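Home Explore Notifications Messages Lists Profile More

Duygu Baysal
5th September

ok snack box thread. have been promising this since last December and three of you asked again this morning so I'm typing it between boxes, sorry in advance for the state of it

Background for new people – I send out snack boxes to family and old work friends. Not a business. Please stop asking if it's a business. I buy way too many things at the import shop in Worlow, divide them up, put them in gift boxes, mail them. 13 boxes this round, which is too many, I know, my sister has told me

First thing. Dump everything out on a table before you put ANYTHING in a box. I used to pack straight from the shopping bags and every single time the last person got all crackers and one sad candy

Round table is better than the desk for this btw. You can walk to whichever side the thing you want is on. The desk is against a wall and I was always leaning over a box with my sleeve in it
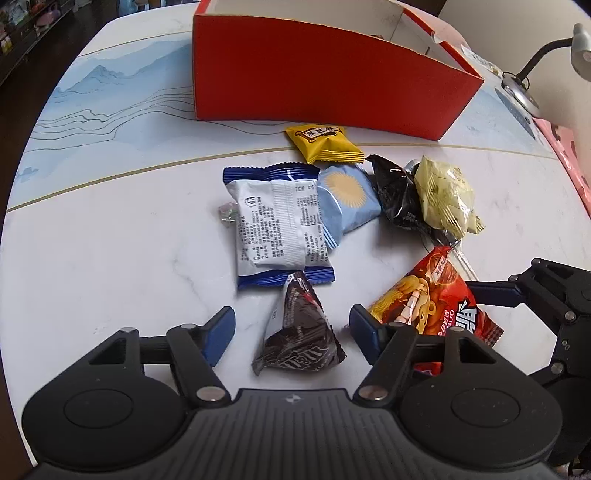 Second thing. Decide who the box is for before you pick. Sounds obvious. I did not do this for like two years. Now there's a sticky note for each person: sweet / salty / won't eat peanuts / will eat anything incl. the wrapper

Allergy people get their own pile and it gets done first while my brain works. I read the labels with the phone translator and if the translator gives me soup I leave that one out. No guessing. My cousin is allergic to sesame and the translator once told me a cracker contained "small horse"

Not going in his box. Whatever that was

Someone asked what size box. I get the medium gift ones from Ekinci, the kind with the lid attached so you can't lose it. The large looks generous but you spend a fortune filling it or else everything slides to one end. Went through a whole phase with the large. Do not recomend

Also the large costs more to mail. Curkgate post counter goes by weight, fine, but they also measure the long side and if you're over they sigh at you AND charge you

Weight. The cutoff I pay attention to is 2000 grams, after that it jumps to the next price. You'd think snacks weigh nothing. Puffy ones weigh nothing. Chocolate and anything with a filling adds up fast. A normal box of mine is nearly 800 before the outer carton, so there's room for a jar if the person is a jar person

(jar people: you get chili crisp. one each. don't write to me about the second one)

Order of packing, this is the part everyone wanted

Flat things on the bottom. Biscuits if the pack is firm, wafers if they're in a tray. Corners first then fill toward the middle

Then heavy small stuff in the gaps. Chocolates, chewy candy, the little hard candies. These are your gravel. They stop the rest from walking around

Puffy bags LAST. Always last. A bag with air in it is basically free padding and if you put it under a pack of biscuits it goes pop somewhere in a sorting depot and the person opens a box of crumbs

Ask me how I know. Box to my aunt, two winters ago. She said it was "very nice, like breading"

Don't stab the air out of the bags to fit more in either. I've seen people do it. The stuff is stale in days and you've paid for the crunch
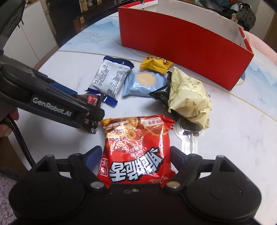 Choosing between two bags of basically the same thing, I go by the front. My people can't read most of this and neither can I without the phone, so the packet has to do its own talking. The red bag is great for that, brown rings right there on the front with an open mouth about to get one, done, no note needed. Same with the light blue pack, it's got a big round golden biscuit on it and what more do you need to know. Anything that's just text gets a sticky label from me with SWEET or SALTY in marker

Marker tip, write on the label first and THEN stick it. Writing on a bag of air is miserable and it smears on the shiny ones

The yellow one with the cartoon on a bicycle I'd buy for the wrapper alone. Not sorry

Mix matters more than amount. I try for something crunchy, something chewy, something chocolate, something they'll be suspicious of. The suspicious one is what I get the phone call about. Nobody has ever called me about a wafer

For kids swap the suspicious one for something with a character on it. Learned that from my nephew, who mailed me back half a dried plum. In an envelope. With a stamp

Chocolate in warm weather – I don't send it to anyone whose mail sits in a metal box on a pole. Early September is still iffy here. If it has to go, wrap it in paper in the middle of everything and mail early in the week so it isn't sitting in a depot over the weekend. Some of it will still arrive a bit white and chalky. Still fine to eat, tell them so in the note or they throw it out

Dates! Check the dates!! The discount shelf at Worlow is a trap. I love it, I live there, but half of it has a month left and mail takes up to 10 days to the far cousins. Discount shelf is for me and for people I can drive to

And the date might be in year-month-day order, or it might be the day it was MADE. I threw out a perfectly good bag of shrimp chips over this. Twice

Filler. Tissue paper, one sheet, scrunched, on top only. I don't do shredded paper anymore. It gets inside everything and my friend Porum Street Beth found it in her car in the spring, and it was a Christmas box

(she lives on Porum Street. there are two Beths. moving on)

Shake test: close the lid, hold it shut, tip it side to side. If you hear a slide, open it up and add gravel. If you hear a rustle that's fine, that's just wrappers. Took me a while to tell the difference

If the lid bulges take something out. Don't tape it down. I know you want to tape it down. The corner splits and then the whole gift part of gift box is gone

Gift box goes in a plain brown carton, always. I mailed one without, once. Bright box plus rain plus somebody's porch = pink water on the porch

The note. Short. I put what's in there that might need explaining and one line of actual news. If I try to write a proper letter the box sits in the hall until the letter's done, so forever

Put the note on TOP of the tissue. Under it, they don't find it. My uncle found last year's in March and phoned to say congratulations about something that had already fallen through

Replies so far, doing these quick

"where do you get the boxes" – Ekinci, said above, the medium. They sometimes have them flat packed in the back if the shelf's bare, ask

"how much does one cost you" – depends on the person lol. Chocolate people are expensive. Cracker people are a bargain and I love them

"do you keep any for yourself" – the ones where the corner of the pack is squashed. It's amazing how many get squashed

"can I do this with cookies I baked" – you can but then you need a tin, and the tin is half the weight. I do baked stuff only for local. Also if you put a homemade cookie next to anything minty the whole box is minty. Mint goes in a zip bag, sealed, no exceptions

"how long does one box take" – the first one forever, I rearrange it like furniture. After that quick. I leave the first one open until the end so I can steal the good stuff back out of it if I've been too generous

"do you wrap each thing" – no?? they come wrapped. Please go outside

Forgot, tape. Paper tape on the carton, along the seam and then once across each end. Write the address before the carton is full, it's so much easier on a flat one. And take a picture of the label with your phone. Curkgate lost a reciept on me in spring and the photo was all I had

Also keep a list of who got what. Notes app is fine. I gave my godmother the same sour candy three times running and she finally told me she's been giving it to the mailman

Ok I've still got the sesame box and both Beths to do and the counter shuts early. If you have a question put it under this one and I'll look tonight after the post run

edit to add, someone's already asking about the chili crisp. Lid tape, then a zip bag, then standing up in the corner. Not on its side. Going now bye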